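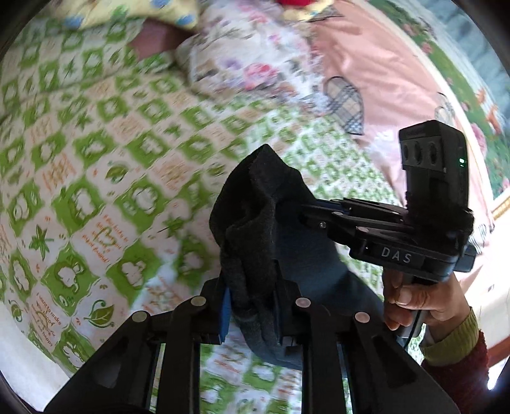 By Stinine

The bed-making lead at Zoleck has a bandage on one knuckle when she opens the door of the Plilldale apartment, and she catches me looking at it before I've got my coat off.

"It's fine," she says. "The jaws closed when they shouldn't have. It's a pinch, and I've done worse with a stapler."

It happened in February, a bit after 2 in the afternoon, on laundry. She was working a pair of hand-held grippers, one in each hand, passing a cloth across the bed from the left one to the right. You squeeze, the fingers close, you let go, they open. Except on this pass the left one stayed shut — and she did what any of us would do, she reached in with her other hand.

"I tugged the cloth," she tells me. "You're not supposed to tug the cloth! It's in the instructions, I wrote half of them."

The tug freed whatever was jammed, the linkage snapped the rest of the way, and her knuckle was in it. I asked if she yelled. She laughed and said the audio was on, so yes, everyone at the office has heard it.

What I wanted to know was why it stuck. She put the gripper on the kitchen counter and took it apart for me (very slowly, I was thrilled). Fuzz from the fabrics had worked in around one of the pivot pins and packed down hard. The shop at Dalgleish that looks after their hardware checked 50 units afterward and found 11 with the same gunk. None of those had jammed yet.

"Soft stuff sheds," she says. "We'd been cleaning the lenses every morning and never once the joints."

Now the joints get brushed out at lunch and again at night, and if a jaw sticks you set the whole thing down on the bed and unplug it before your fingers go anywhere near. She made me practice that. I forgot the cable the first time and got a very stern look.

She was back folding the next morning. The sock, she says, went in the trash.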